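Gallum Open Box for Watches and Jewelry
Supplied by Myklebust, Sustinham — Item 465 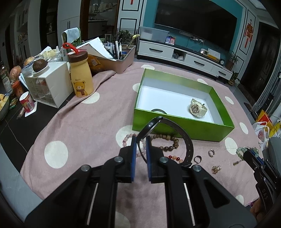 Product Summary
The Gallum is an open rectangular box intended for the daily storage of wristwatches, bracelets and rings. It is finished in bright lime green on the outside and white on the inside, so that dark and pale pieces alike can be found at a glance. The box has no lid and is suited to a dresser, hall table or shop counter.

Recommended Use
Watches should be placed in the box first, with straps laid flat along the walls. Beaded bracelets may be set in the remaining space. Rings and small pendants are best kept together at one end, where they will not slip beneath heavier items. Pieces with raised stones should not rest against a watch face.

Care
Wipe the interior with a dry, soft cloth. Do not use bleach or abrasive powder. Allow perfume and hand cream to dry fully before jewelry is returned to the box.

Ordering
The Gallum is sold singly or in cartons of nine. Institutional customers, including schools and care homes, may order through the Wurkel catalog. Orders are dispatched from the Sustinham warehouse within 2 working days. The current production run is limited to 3,000 boxes — orders beyond that number will be held until the next run in March.

Returns
Unused boxes may be returned in their original packaging. Please quote the item number on all correspondence.

Page last revised May 26, 2024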